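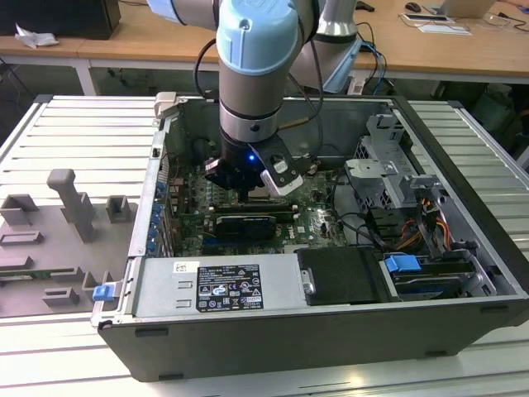
Open case lying on its side, green motherboard inside

Computer beeps after I moved house
Studska
My desktop worked well before the move. Now it beeps two times and the screen stays black. Should I buy new memory?

Sunil Bandara
Please do not buy yet. Unplug it, take the memory out and push it back firmly — both ends must click. Mine needed 20 minutes.

Wendness
Same with mine, it was the monitor cable.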